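Pretend Food Play Table — Safety and Hygiene Checklist
Limach Early Learning Centre, Room 4
Completed by: Dumisani Engelbrecht
Inspection: Thursday, before the morning session
Form 382

1. Table and floor
Tabletop wiped down and free of chips — Yes
Corners and edges rounded — Yes
Floor tiles dry, no raised edges — Yes
Comment: Grout lines to be scrubbed at the next scheduled clean.

2. Play food
Buns, cheese, lettuce and tomato pieces free of cracks and bite marks — Yes
Surface colour not flaking — Yes
Pieces too large for the choke test cylinder — Yes
Comment: One lettuce piece from the spare tub had a torn ruffle and has been discarded. A replacement has been requested from Veloso.

3. Serving tray
Metal rim smooth to the touch, no burrs — Yes
Inside surface free of deep scratches — Yes
Comment: The rim was checked by hand along its full length. Trays with a lifted rim are to be withdrawn at once and must not be glued.

4. Clear plastic rails and holders
Rails firm when pressed from the side — Yes
No sharp corners or splits — Yes
Tape flat, with no loose ends — Action required
Comment: Tape on one holder had begun to lift and was replaced during the inspection. Staff are asked to check all tape at the close of each day. Clear parts are difficult for younger children to see, and adults should point them out before play begins.

5. Cleaning
Play food washed in warm soapy water and air dried — Yes
Cleaning log signed — No
Comment: The log was last signed in March. The room leader has been notified and the item remains open.

Result: Satisfactory, with one item outstanding.

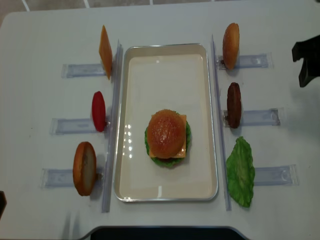 The outstanding item will be reviewed at the next inspection. A copy of this form is to be kept in the room binder for 8 weeks.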